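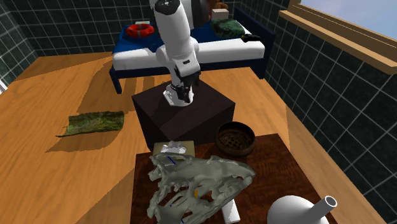
A practice bedroom made on a computer. The white arm points its two short fingers down, close to the top of a dark cube.

What is a practice room?

A robot arm must learn before it can help people. If it learns in a real house, it can break a vase or hurt somebody's toys. For this reason, a company called Varnside makes rooms that exist only inside a computer. The product is called Ridano, and schools can use it too.

What is inside the room?

In the room of our picture there is a bed with a blue cover, and on the bed lies a red-and-white life ring. On the table you can find a tissue box, a round basket and the model of a dinosaur skull. Do you have a dinosaur skull near your bed? Probably not! But a robot should learn to work also in places that are a little strange.

How do you give it a job?

You choose a room from a list of 30. Then you choose a task, for example "pick up" or "put down", and press the start button. When the arm makes a mistake, you press another button and the room becomes again as it was before. You do not need to clean anything.

Who can use it?

Ridano is made for children from nine years old, in groups of 2 to 4. Ainhoa Pacheco, a teacher, tried it with her class in August. One of her pupils needed 19 tries for his first task, and he was very proud at the end.

What do you need?

You need a computer and an adult who can install the program. The first lesson takes almost 30 minutes. Ask your teacher if your school has it already.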